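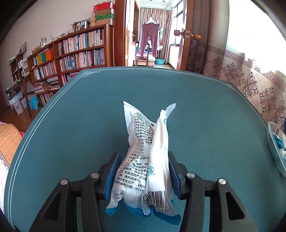

Filed under: Tabletop News / Club & Campaign

Quick one this month, I'm typing between coats of wash so forgive the mess.

Zoltwood campaign first. Map turn four is done and the Pelletier crossing has changed hands again. Third time. Brittany Melnyk took it with two units of ferrymen and a mortar that hadn't hit a thing all season, then hit everything. Her opponent had the hill, the better dice early on and a full reserve, and left the reserve sitting behind the mill until turn five. Don't do that. If you've got wagons in reserve they come on at the START of the turn, before initiative. A few of us have been playing it wrong. Page 31, bottom left, small print.

Standings are on the sheet by the door. If your river tolls look off, tell me before Tuesday and I'll fix it. After that they stand till the next map turn.

Points for the spring game. We had a vote of sorts and it's 2000 a side, same as last year. The smaller table is playing 940, which sounds like a silly number but it's what the Tremum starter lists come to once you drop the second cannon. Please bring a printed list. Phone batteries die, and I am not doing the math for anyone at 9:30 at night again.

Tremum second edition – got the rulebook, read most of it. Short version: morale is better, smoke is worse. Units now test once at the end of the turn, not every time somebody sneezes at them, and games move a lot faster for it. We got six turns in before ten o'clock. Smoke markers stay down for a full round now and block line of sight both ways, so a gun line basically blinds itself if you fire everything at once. Stagger your shots. Or play Porketti and charge, I guess.

On that. The Porketti list is strong, yes. I dont think it's broken. Pike blocks at 12 points a base are cheap but they can't turn more than 45 degrees without a command token, and there's never enough tokens. Get round the side. Skirmishers on both flanks, keep them in the trees, make him spend the tokens early. I lost to it twice before working that out and I'm still annoyed.

Terrain. We need more walls. Always more walls. Hedges are fine for now, the big river sections are warping again and need weight on them overnight when they go back on the shelf. Flat side down. The bridge from the Pelletier board has lost a parapet so if it turns up in your case please bring it back.

Painting challenge is one unit plus a commander by the end of March. Any scale, any period, bases finished or it doesn't count. A dry brush and some sand is finished. Bare plastic is not. Post your progress on the thread even if its only undercoat, the thread has been pretty dead since the move.

For sale: one member is clearing out a lot of 583 unbased 15 mm figures, mostly infantry, some cavalry with no riders. Would rather sell as one lot. Ask at the desk.

Doors at 6:30 as usual, first dice at 7. Bring a tape measure – we're down to two and one of them starts at the three inch mark.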